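Search
Type to search this site
4 min read

A visit to Teltura's control panel shop

Teltura moved into its building in 1971 and has stayed there. From the road it looks like a furniture warehouse, with one loading door and a row of high windows. I went in January with Roos Koster, who buys switchgear for a bakery equipment firm and had arranged the tour. Marloes Timmermans met us at the side entrance and took us round.

The company employs 60 people, most of them on the ground floor. It makes operator boxes and small control panels for other companies' machines. One of its older customers is Rodrigues, a maker of packing lines, and we saw a stack of flat cartons for them by the door.

The first stop was the stores. Parts arrive in bulk and are split into trays before they go to the benches. Every tray has a card with the job number and the drawing revision. Roos asked what happens when a revision changes halfway through a job. Marloes said the trays come back to the stores and start over, even if only one part is different. It had happened twice that month.

Next came the drilling room, which was loud, and we did not stay long. Holes for the push buttons are cut to one standard size where the customer allows it. Pulow, a newer customer, wants a different size on its smaller boxes, so those are done in a separate batch in the afternoon.

Assembly was the part I had come for. A push button is put together in pieces: the head goes in from the front, the collar holds it, and the contact block goes on behind. The color of the cap is set by the customer's drawing. The blocks differ too, and mixing them up is the mistake new staff make most often. Training takes some 234 hours, spread over the first few months, and much of it is spent on wiring.

One area had buttons waiting on a pale surface and a green one already on its white panel.
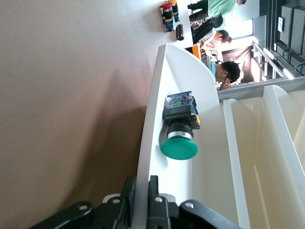 Green mushroom-head button on its panel, with red and yellow parts behind.

Roos spent a long time on mushroom heads. Her firm's customers wear thick gloves, and a flat button is hard for them to find. Marloes fetched a sample from the Gristavska range, which has a wider cap, and they talked about lead times while I looked at the wiring drawings on the wall. The job on the top sheet was number 2607.

Testing is in a side room with its own door. Each box is wired to a bench unit and every button is pressed before the box is packed. We watched two go through. Coffee was in the canteen upstairs at half past three, and Roos left with a catalog and a sample box to show her own workshop.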